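# Keep the old tray

March 12, 2025

I have been thinking about why we throw out plain things that still work, and why we feel good when we do it. 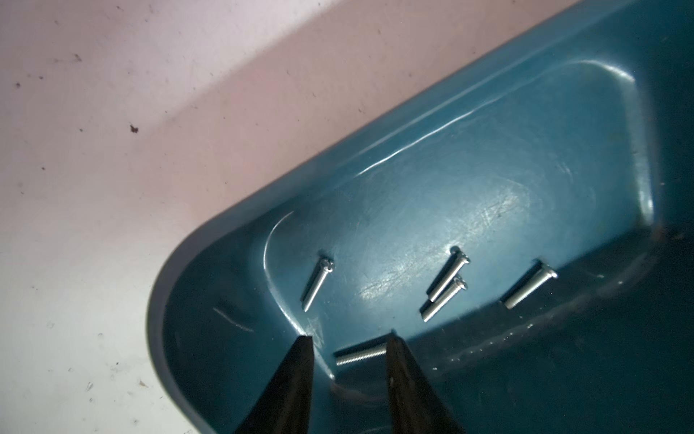 My mother ran the kitchen of a small school for most of her working life. When she left, the district was in the middle of what it called a refresh. New tables, new serving line, new trays. The old trays had been in use since before she started. They went into a dumpster behind the gym in November, and she drove home with two of them on the back seat. We still eat off them when there are too many people for the table.

I bring this up because our own town is about to do the same thing. The proposal for the community hall kitchen in Penner asks for a full replacement of everything that is "visibly aged." That phrase appears 8 times in the document. I looked for the words "broken" or "unsafe" and did not find either one. The whole case rests on how things look.

I think that is a poor reason to spend public money, and I think it teaches us a bad habit.

Scratches are what happens to a thing that gets used. A cutting board with no marks on it belongs to someone who does not cook. We accept this with a few objects, mostly expensive ones. A worn leather bag is said to have character. Nobody extends that kindness to a bread bin or a dish rack, and I can't see why the price should decide it.

There is a fair argument on the other side. Some wear does matter. Deep cuts in plastic are hard to clean, and a cracked bowl should not be holding soup. People who run kitchens have inspectors to satisfy and I don't want to make their jobs harder. If a thing fails on those grounds, get rid of it. But check it first. Pick it up, wash it, look at it under a good light. The Penner proposal doesn't suggest that anyone did this. It lists whole categories, and a category can't be cracked.

Leandro Medina wrote to the town newsletter last month to say that shabby equipment tells visitors we don't care about the place. I have some sympathy for him. I have walked into halls where the paint was coming down in sheets and I felt sorry for whoever had booked a wedding there. But peeling paint is neglect. A scuffed pan that has been washed and put away on the right shelf is the opposite of neglect – somebody has been looking after it for years. We ought to be able to tell those two apart.

The other thing that bothers me is what comes in afterward. New things are often thinner. I bought a set of Jorner mixing bowls three years ago to replace ones I had grown tired of. One split along the base the first winter. The lids never fit. I had given the old bowls to a neighbor on Pallden Road, and she uses them every week. I have not asked for them back, but I have thought about it.

Part of the trouble is that nobody is put in charge of keeping things. Buying has a budget line, a form and a date. Keeping has none of that. It depends on a person who knows that the big kettle needs its handle tightened, and when that person moves away, the kettle starts to look like a problem. Then it goes on a list. My mother had a drawer of spare screws and knobs at the school, with a strip of masking tape on each jar. The drawer was emptied the same week as the shelves.

So I would ask the town for something modest. Before the vote, let two or three people who cook in that kitchen go through the cupboards and sort what is there. Replace what has failed. Spend a little on repair, including the oven door, which has needed a hinge for as long as I have lived here. Whatever is left over could go to the roof, which leaks over the coat rack and will get worse no matter how new the plates are.

I'd also ask that anything we do clear out be offered to residents before it is hauled away. Put it on tables in the hall on a dry afternoon and leave the doors open. I would come, and I'd bring my mother, who would want to look at the trays.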